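Plomero Toy Library: Common Questions

How much does it cost to join?
Membership is 100 dollars a year per household. You can have 2 sets out at a time.

How long can I keep a set?
Three weeks. Play food and kitchen sets can be renewed once, by phone or at the desk.
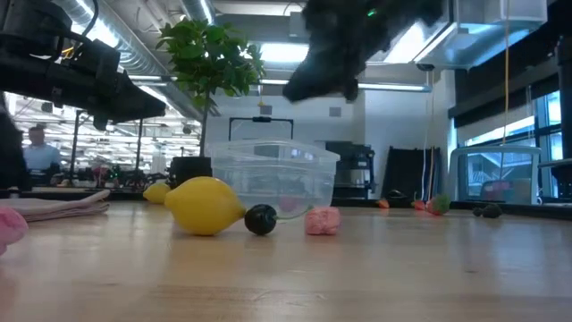 Renewals are refused if another family has a hold on the set.

What if a piece goes missing?
Tell us when you return the set. Single pieces are free to lose once a year.

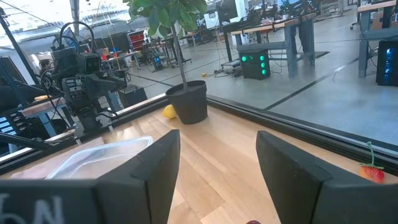

Uriel Contreras wrote in February to ask whether a piece found later can be brought back. Yes, at any time. Use the drop box on Espinoza Street.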